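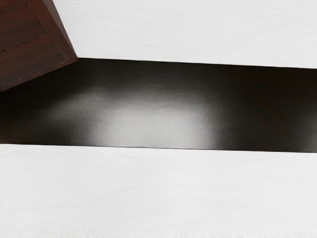 Ritu Shakya wrote in reply to the last version of this guide that the automatic seat plan had never once matched the room at the Vuvwood, and that we should stop telling people to use it. She has a point. The steps below still begin with the automatic plan, as Rasport won't let you skip it, but treat whatever it gives you as a first guess.

## 4. Setting up the auditorium in Rasport

You need a manager login, the paper seat plan from the box office drawer and a clear hour. The supplier's own guide says ten minutes. Allow the hour.

### 4.1 Create the layouts

The Vuvwood has three layouts and each one is set up separately. Rasport calls them "moods". We call them layouts, and so should your labels.

| Layout | Capacity | Used for |
|---|---|---|
| Studio | 308 | Plays, talks, seated comedy |
| Full house | 533 | Musicals, panto, the bigger comedy tours |
| Floor cleared | 816 | Standing gigs, balcony seated |

1. Log in and open **Venue > Moods > New**.
2. Type the layout name exactly as in the table, capitals included.
3. Type the capacity. The box will already say 1000. Delete it.
4. Press **Build plan** and wait. The progress bar reaches the end well before the plan is ready, so give it another minute or two.
5. Press **Save as draft**. Do not press **Publish**.
6. Repeat for the other two.

**Caution:** The 1000 comes back if you leave the page and return before saving. Check the capacity again right before step 5. We oversold a comedy night in this way, and the supplier's view was that the system had "performed as configured".

### 4.2 Correct the plan

The software draws every row the same length. Ours aren't. Rows A to C are short, row D has a break where the old sound desk stood, and the balcony curves.

1. Open the draft and switch to **Edit seats**.
2. Working from the front, compare each row with the paper plan and remove any seats that don't exist.
3. Take row D in two halves. Choose **Split row**, then click on the seat to the left of the gap.
4. Skip the **Tidy** button. It closes gaps, including the ones you have just made.
5. Mark the wheelchair spaces and their companion seats by hand, one at a time.
6. Look at the total in the bottom corner. If it doesn't match the table, something is wrong with a row and you'll have to find it.
7. Save the draft and print it.

**Note:** The **Curve** setting for the balcony looks very nice on screen. It also renumbers the seats from the wrong end. Leave the balcony drawn straight - customers have coped so far.

**Note:** Row I. The Vuvwood has no row I and never has had one. Rasport puts it in. Remove it by renaming J onwards, starting at the back; start at the front and you'll end up with two rows called J.

### 4.3 Restricted views

There is an option called **Smart View**, which claims to work out what can be seen from each seat using the width of the stage and the height of the rake. We tried it in July. It passed both seats behind the left-hand pillar and flagged most of row F, where you can see perfectly well.

1. Turn **Smart View** off for all three layouts.
2. Enter restricted seats from the list taped inside the paper plan.
3. For each one, choose a reason from the menu. "Pillar" isn't offered, so use **Other** and type it.
4. Check that the price has changed. In the present version the label and the price are set on different pages, and ticking one does nothing to the other.

Sneha Dwivedi keeps the taped list. Tell her if you sit somewhere and find it wrong.

### 4.4 Connect the door scanners

The scanners are made by Tamura and work quite well once they've been paired. Pairing is the hard part.

1. Charge all the scanners fully. A half-charged one will pair and then forget.
2. In Rasport, open **Doors > Devices > Add**.
3. Hold the side button on the first scanner until it beeps twice. One beep means it has gone to sleep.
4. Point it at the code on the screen.
5. Wait for the name to appear, then change it to the door it will be used at, such as "Stalls left".
6. Scan a test ticket, then scan the same ticket again. The second scan must be refused.
7. Repeat with each scanner, using a fresh test ticket each time.

**Caution:** If the second scan is accepted, that scanner is working offline, whatever its little green light says. Remove it from the list and begin again at step 2.

**Caution:** Scanners on loan from Varkham are still tied to their account. They will beep and show green for our tickets without recording anyone. Reset them before the doors open.

### 4.5 Test before you publish

The supplier provides a **Health check**. Run it if you like. It has given full marks to a plan with two row Js, so it doesn't replace the following.

1. Buy a seat in each price band, as a customer would, on a phone.
2. Buy the seats on both sides of the gap in row D. The system should not offer them as a pair.
3. Try to buy a companion seat on its own. It should be refused.
4. Refund everything and check that the seats return to sale. This can take until the next morning.
5. Walk the printed plan round the auditorium with a second person, one reading and the other looking.
6. Only now press **Publish**.

Once a layout has been published, changes to it don't reach shows already on sale. You have to take the show down, swap the layout and put it back up, and any baskets open at that moment are lost. Do it before 9 am.

If Rasport offers an update while you are part way through this section, choose **Later**. Updates are covered in section 7.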